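Colher de mesa Evora - inox polido, cabo comprido acetinado

Publicado em março por Davoud Dehghan
14 partilhas | 3 comentários

Voltou ao catálogo. Quem perguntou por ela no inverno já pode encomendar, temos stock nas duas medidas e os faqueiros completos chegam ainda este mês. Os que ficaram em lista de espera foram avisados por email, vejam o spam.

O essencial primeiro. Colher de mesa, linha Evora, aço inoxidável, peça única sem soldadura. Comprimento 200 mm. Peso 78 g. Concha oval, polida a espelho por dentro e por fora. Cabo fino, direito, com acabamento mais claro e um pouco mate. Sem gravação, sem friso, sem monograma. Quem quiser monograma fala connosco antes, não depois.

Vende-se à unidade ou em conjuntos de 3 ou 5. Sim, cinco. Sabemos que toda a gente pede seis. A caixa da Evora foi desenhada assim e a fábrica não muda a caixa por nossa causa, já tentámos. Para seis: dois conjuntos de 3, fica ao mesmo preço por peça.

Sobre o peso. Setenta e oito gramas numa colher de mesa é peso a sério. Sente-se na mão logo na primeira sopa. Há quem adore, há quem ache demais, sobretudo quem vem da colher de cantina estampada em chapa fina. Se tem dúvidas peça uma unidade só e experimente em casa com calma. Aceitamos devolução se a peça vier sem uso e na bolsa original.

Equilíbrio: o ponto fica um dedo atrás do pescoço. Pousada na mesa, não balança. Pousada na borda de um prato raso também se aguenta, num prato de sopa muito fundo escorrega - o cabo é comprido e puxa para fora. Na prática deixa-se a colher dentro do prato e pronto.

A concha é mais estreita do que a da linha antiga. Foi a mudança que deu mais conversa. A antiga era quase redonda, bonita na gaveta, mas incómoda para quem tem a boca pequena e péssima para crianças. Esta entra melhor. Leva um pouco menos de caldo, isso é verdade, e quem cozinha com a colher de mesa como medida tem de ter atenção: não é colher medidora, nunca foi. Para receitas use medidores.

Polimento. O espelho da concha é feito em três passagens, a última à mão. Vê-se bem numa mesa com luz por cima, a concha apanha as lâmpadas e a sala toda. Também apanha dedadas, claro. Pano de microfibra, dois segundos, resolvido. O cabo disfarça muito melhor, o acetinado foi pensado para isso e é onde toda a gente pega.

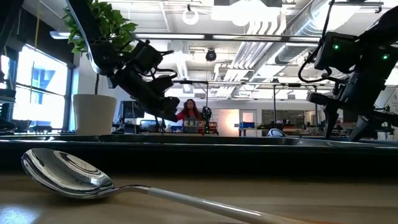 Ga-eun Yeom escreveu-nos a dizer que usa as dela há mais de um ano, todos os dias, máquina incluída, e que a concha continua a brilhar como no princípio mas o cabo ganhou riscos finos de andar solto no cesto com as facas. Pergunta se há maneira de os tirar em casa ou se é melhor deixar estar.

Deixar estar, é a nossa opinião. Riscos finos num acabamento acetinado vão-se juntando uns aos outros e ao fim de uns meses lêem-se como textura. Tentar polir só o cabo em casa dá quase sempre manchas brilhantes no meio do mate e aí sim, fica feio. Se incomoda mesmo, fazemos o reacabamento na oficina, mínimo cinco peças, orçamento por email. E no cesto: colheres num compartimento, facas noutro. Cabo para baixo.

Lavagem. Pode ir à máquina, programa normal. Recomendamos tirar logo que acaba e não deixar a secar lá dentro de um dia para o outro, as pintas brancas que aparecem na concha são calcário e não ferrugem. Saem com vinagre morno e um pano. Nada de palha de aço. Nada de lixívia, nem diluida. Nada de deixar de molho em água com sal, parece óbvio mas já recebemos peças com picadas por causa disso e a garantia não cobre.

Para polir a concha usamos e vendemos a pasta Brilto, bisnaga pequena, dura imenso. Uma gota do tamanho de uma ervilha, esfregar no sentido do comprimento, enxaguar com água quente, secar. Não usar no cabo!! Tira o acetinado e não há volta a dar. Vem escrito na bisnaga mas em letra miudinha e há sempre quem não leia.

Combina com quê. A linha Evora tem garfo, faca, colher de sobremesa e colher de café, tudo com o mesmo cabo. A faca demora mais a chegar, vem de outra linha de produção. Muita gente mistura a colher Evora com os garfos Tabrizi, que têm o cabo igualmente liso mas mais largo na ponta. Funciona bem numa mesa informal. Numa mesa posta a rigor nota-se a diferença de comprimento, o garfo Tabrizi é mais curto e fica desalinhado. Se é picuinhas com isso (nós somos) compre tudo da mesma linha.

Em mesa de madeira clara fica muito bem, a prata do inox com o bege quente. Em toalha branca desaparece um bocado, o cabo é mesmo pálido. Em tampo escuro ou num tabuleiro preto salta à vista, para restauração costumamos sugerir essa solução. Gosto de cada um.

Restauração e hotelaria: preços por quantidade a partir de 200 peças, entrega faseada possível. Nesse caso vai a granel, sem bolsa nem caixa, separada por camadas de papel. Fazemos marcação a laser no verso do cabo, nome da casa ou logótipo simples de uma cor. Prazo da marcação depende da época, no verão demora. Pedir amostra antes de fechar encomenda grande, por favor. Enviamos uma colher, cobramos o porte e descontamos depois na factura.

O que vem na embalagem:
Conjunto de 3 - bolsa de feltro cinzenta, cartão com instruções de lavagem.
Conjunto de 5 - caixa de cartão rígido com encaixe, cartão, pano de microfibra pequeno.
Unidade - bolsa de papel. Só isso.

Estojo de madeira Orcombe à parte, leva o faqueiro completo da linha. Atenção que o encaixe das colheres foi feito à medida desta versão, as antigas de concha redonda não entram. Houve uma cliente que tentou forçar e rachou a divisória. Se tem das duas versões diga-nos e mandamos o estojo sem divisórias, com forro liso.

Garantia: contra defeito de fabrico, riscos de uso excluídos. Se a peça chegar com amolgadela ou com o polimento falhado na borda da concha, fotografia por email e trocamos. Passe o dedo na borda quando receber, deve estar lisa a toda a volta. Borda áspera é defeito, não é para aguentar.

Perguntas que chegam sempre por telefone. É magnética? Pouco ou nada, depende do sítio onde encosta o íman, e isso não diz nada de mau sobre o aço. Serve para servir arroz à mesa? Serve mal, é colher de comer, para servir há a colher grande da mesma linha. Vai ao microondas? Não. Risca o tacho antiaderente? Risca sim, use madeira ou silicone. Escurece? Não como a prata, pode ganhar um tom azulado se apanhar muito calor, sai com um bocadinho de Brilto se for na concha.

Envios para Portugal continental e ilhas, para as ilhas o porte é calculado à parte. Encomendas até às 15h saem no próprio dia se houver stock. Levantamento na loja possivel, convém avisar antes de vir, o armazém fica noutra rua e temos de ir buscar.

A colher de sobremesa está esgotada até nova remessa. Não temos data. Quem quiser fica em lista, basta responder ao email da encomenda com o nome da peça e a quantidade.

Comentários (3) | Partilhar | Guardar nos favoritos

Contactos - Envios e devoluções - Condições de venda - Todos os direitos reservados - Voltar ao topo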